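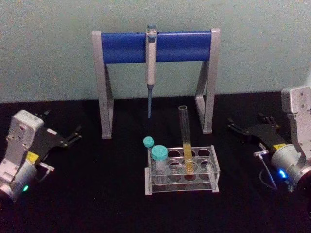

**Ticket 36 – pipette dripping / short volumes on the yellow buffer**

Status: closed
Opened by: Rhona Geddes, teaching lab
Picked up by: Ankica Vidmar, equipment desk

**Rhona, first message**

Hi Ankica! I've got a puzzle for you. The single-channel we keep on the blue-bar stand is delivering short. I set it to 5 mL, dispense into a weighed cup, and the number comes up low every time. It also lets go of a drip when I hold it still over the tube. Plain water is a little better than the yellow buffer, but it's still not right.

Tried so far:

- new tip from a fresh Fando box
- old tip from the open box
- slower on the plunger
- swapped the tall glass tube for another one, in case I was misreading the level

No change with any of them. I do love this pipette, it has the nicest plunger in the building, so please tell me it isn't dead.

**Ankica**

Not dead, I'd bet on it! Drips and low volumes together nearly always mean air is getting in somewhere. Can you do the hold test for me? Fill a tip with water, hold it straight up and down for 20 seconds, and watch the end. Then do it again while pressing the tip on a bit harder with your fingers.

Also, has it been lying flat at any point with liquid in it?

**Rhona**

Hold test done. Drop forms at 10 seconds. Pressing the tip on harder makes no difference at all, which surprised me.

As for lying flat – yes, I'm afraid so. It spent a lunch hour on its side next to the rack in January with a full tip on. It's been hung up on the bar ever since.

**Ankica**

Great, that's really useful. If pressing doesn't help, I'd look past the tip and up at the seal. Buffer that runs back into the shaft dries there and leaves a crust, and the seal can't sit flat on it.

1. Take the tip off and unscrew the tip cone.
2. Slide the seal off and look at it under a lamp.
3. Wipe the inside of the cone with a damp lint-free cloth, then a dry one.
4. Put the thinnest smear of Flollent grease on the seal. Really thin!
5. Screw it back together by hand and pump the plunger 20 times with no tip on.

**Rhona**

Oh wow, you were right. There was a yellow ring of dried stuff all the way around the seal. So satisfying to wipe off! The seal has a tiny nick in it too. Should I worry?

**Ankica**

Swap it while you're in there. Spares are in the Ionescu drawer, second one down, in the bag marked Jikinden.

**Rhona**

New seal in, greased, pumped. Hold test: 20 seconds and no drop. Then I weighed 10 shots of water and every one was inside the limit on the card. Ran the buffer after that and it behaves just the same. I'm thrilled.

**Ankica**

Lovely work. I've put the seal change on the service card and ordered more spares – you took the last one. Closing this, but reopen it if the drip comes back.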